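Storing layer feed through a damp summer

Feed is the biggest bill in a small laying flock, and a good part of it is lost in the shed. The tips below come from keeping 50 hens on a mixed layer ration.

Buy for the month. Pellets lose vitamins from the day they are milled, and ground feed goes faster than whole grain. Check the mill date on the tag before you load the sacks. If there is no tag, ask.

Keep sacks off concrete. Two lengths of scrap lumber under a pallet will do. Leave a hand's width between the sacks and the wall so air can move behind them.

Use metal cans with tight lids for the open sack. Mice will chew through plastic in a night or two. Empty the can completely before you refill it, and brush out the fines at the bottom. Old dust left under new feed is where mold and mites start.

Mix supplements on a clean, dry surface. Oyster shell and grit are better offered in their own feeder. Anything that does go into the ration, such as a mineral powder, should be stirred into a small scoop of feed first, then into the full batch.

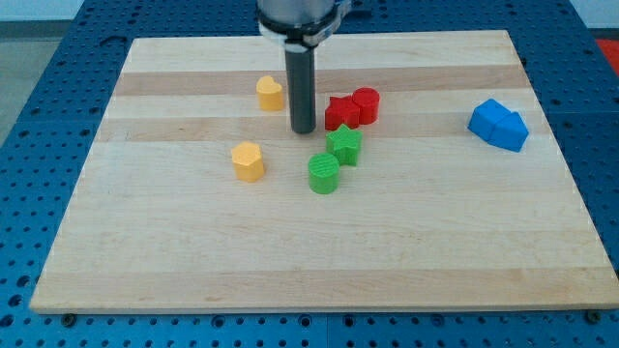

A light wooden board in joined strips, with small colored blocks on it.

Scrub wooden boards and scoops with hot water and stand them on edge to dry. Don't put them back in the feed room the same day in August.

Smell every sack when you open it. Good feed smells like grain. If it smells sour or musty, or comes out in clumps, don't feed it, and don't try to dilute it with fresh. Call the mill with the batch number. Ours replaced 2 sacks last year without any argument.

Hang feeders so the lip is level with the birds' backs. Fill them halfway. A full trough gets raked onto the floor, and wet litter with feed in it brings rats.

Write down what you buy. A pencil on a string by the door works fine. Note the date, the weight and the price, and look at the total every few weeks. If use goes up and the egg count doesn't, look for a leaking feeder or a hole in the wall.

Johanna Marti
Updated 28 April 2025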